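Unit 3: Planning and Budgeting for a Robot Handling Cell
Course handout, Equipment Planning for Automation
Issued November 26, 2020

Purpose of this handout

Students are asked to read this handout before preparing the purchase plan for the Skollau case. The case concerns a textile care firm that wishes to set up a small cell for trials in garment handling. The firm has asked for a plan which its finance office can approve in January, and which does not need to be reopened once the equipment has been delivered.

The case documents contain offers from two suppliers, Cerkwood and Tuhumury. Both offers are complete as far as the arms are concerned. Neither covers the work area, and the plan must therefore do so.

1. What the budget must cover

A common fault in first plans is to treat the price of the arm as the price of the cell. The arm is the largest single line, but the lines below it are more numerous and are more often forgotten. The plan should contain a separate line for each of the following:

Arms, controllers and power supplies
Grippers and spare fingers
Cameras, mounts and brackets
Cables, connectors and labels
Work surface and its covering
Backdrops, partitions and stands
Test garments
Delivery, fitting and staff training

Small items should not be gathered under a heading such as "sundries". The finance office at Skollau returns any plan in which such a heading appears, and the same rule will be applied in marking.

2. The work area

The surface on which cloth is handled should be chosen together with the gripper. Parallel fingers that must close on a thin layer of fabric will often touch the surface below it, and a padded top is more forgiving of this contact than a bare one. It is also harder to clean, and a spare cover should be priced where the maker offers one. Printed panels behind the work surface give the cameras a varied background. They are cheap in themselves, but they need frames, stands and floor space.

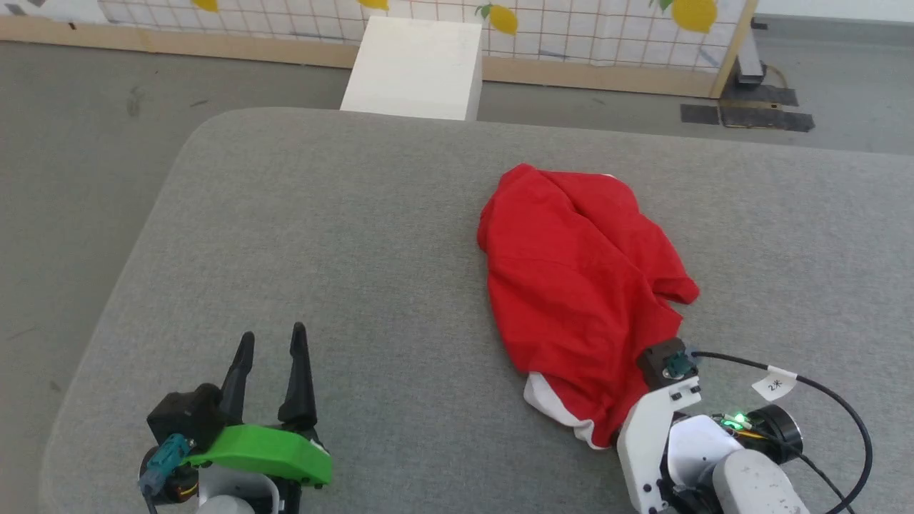
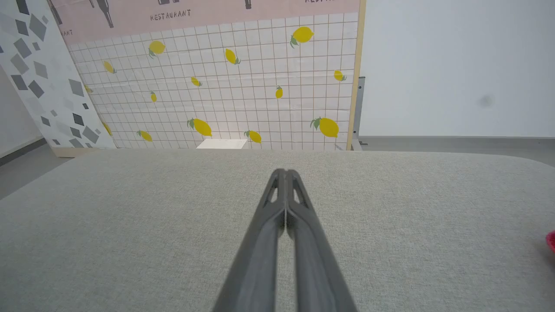 Garment handling on a padded surface, with printed panels behind.

Floor space must be shown on a plan drawn to scale. The drawing should include the reach of each arm, the position of the stands and a clear path for the operator. Where a room is shared, the plan should state who may use it and at what times.

3. Grippers and spare parts

Fingers are wearing parts. The Cerkwood offer includes one set for each arm, while the Tuhumury offer includes none beyond those fitted. For the purposes of the exercise, students should allow for 3 spare sets at the price given in the case documents. Delivery times for fingers differ between the two suppliers, and a cheaper set that arrives late may cost more in lost trial days than it saves.

Cables deserve the same attention. Cables that follow a moving arm are bent many times in a working day, and they should be ordered in the correct length from the outset. A cable that is too short pulls at the connector; one that is too long may catch on the work. Each cable should be labelled with its length on receipt, and the label should match the parts list – a small matter, but one which saves time at every later repair.

4. Test garments

The case sets the test stock at 924 euros. This sum is fixed and may not be moved to another line. Students should propose a mix of garments in different colours, weights and fabrics, and should say how worn items will be replaced. Plain T-shirts are suitable for early trials. Garments with trim, lining or fastenings may be added later.

5. Reserve and staging

A reserve of 20 per cent is to be shown as its own line, calculated on the total before tax. The plan should be divided into stages, with a decision point at the end of each. The planning tool Grustidance may be used to set out the stages, although a simple table is equally acceptable.

Work to be handed in

A budget table, a floor plan and a written statement of not more than three pages. The statement should name the supplier preferred and give the grounds for the choice. Prices must be taken from the case documents only.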